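4. Covenant Reporting and the Timing of the Month-End Close
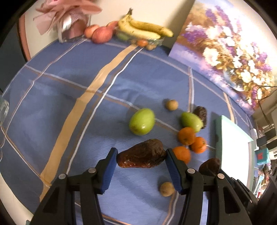 The firms in our sample report to their lenders either monthly or quarterly, and the reporting interval is written into the loan agreement. In this section we look at how that interval relates to the way the accounting staff organize the close. Section 3 described the sample and how the loan files were coded. We use the same coding here, with one change: agreements amended during the study period are treated as new agreements from the month of the amendment onward.

4.1 Reporting intervals

The full set contains 2,193 compliance certificates. A certificate is the signed form that a borrower sends to the lender stating that the financial covenants were met, or listing those that were not. Most certificates cover a leverage ratio and a fixed charge coverage ratio. Real estate borrowers usually report a debt yield as well, and a few report minimum liquidity.

We removed certificates that had no receipt stamp, as the lateness measure cannot be built without one. We also removed certificates sent during a waiver period. During a waiver the borrower still files the form, but the deadline is often moved by email and the new deadline is not always in the loan file. What remains is our working sample. Results with the waiver periods left in are close to those reported here, although the standard errors are larger.

Monthly reporters are mostly smaller firms with a revolving line secured by receivables. Quarterly reporters tend to hold term debt on property or equipment. The two groups therefore differ in ways other than the interval, and we do not read the raw gap between them as an effect of the interval itself.

4.2 Closing practice

Information on closing practice comes from the controller survey. We sent the survey to 800 accounting departments and received 425 usable replies. Departments were asked which working day the ledger is normally locked, who prepares the certificate, and whether the person who prepares it also signs off on the bank reconciliations. They were also asked whether the covenant ratios are calculated in the general ledger system or in a separate spreadsheet.

The spreadsheet answer was the more common one, including among larger firms. In the open comments, several controllers wrote that the definitions in the loan agreement do not match any account grouping in the ledger. Adjusted earnings was the usual case. An agreement may allow certain one-time costs to be added back up to a cap, and the cap may reset each year. The add-backs are then tracked by hand – often by one person.

Two sites allowed us to look at the process more closely. Cleltham is a property manager with quarterly reporting and a single senior lender. Cludwood is a distributor with monthly reporting and a borrowing base certificate due on the same day as the covenant certificate. At Cleltham the fund accountants lock the property ledgers first and the corporate ledger afterward, and the ratios are run only once both are locked. At Cludwood the ratios are run on a preliminary ledger and then checked again after the lock. If the second run differs, a corrected certificate is sent.

4.3 Corrected certificates

Corrected certificates need some care. A firm that files early on preliminary numbers and corrects later will look prompt if only the first receipt stamp is used. A firm that waits for final numbers will look slow. We handle this by recording both stamps and estimating the model on each. The sign of the interval coefficient is the same in both versions, but its size falls by nearly half when the final stamp is used.

Corrections are mostly small. The usual causes are late vendor invoices, accrued interest booked to the wrong period, and intercompany balances that had not been cleared. In only 3 cases did a correction move a borrower from compliance to breach. All of these involved the fixed charge coverage ratio, and in each the lender granted a waiver.

4.4 Audit adjustments

Year-end audit adjustments raise a related problem. Fourth-quarter certificates are normally due well before the audit is signed, so a December ratio may be restated the following March or later. Some agreements ask for a second, audited certificate and others do not. Where two exist we keep the unaudited one in the main tests, since it is comparable to the certificates for the other quarters.

Tax timing matters less than we expected. Departments that prepare their own returns did not close later than departments that use an outside preparer, once firm size is included. The estimates with the full set of controls are given in Section 5.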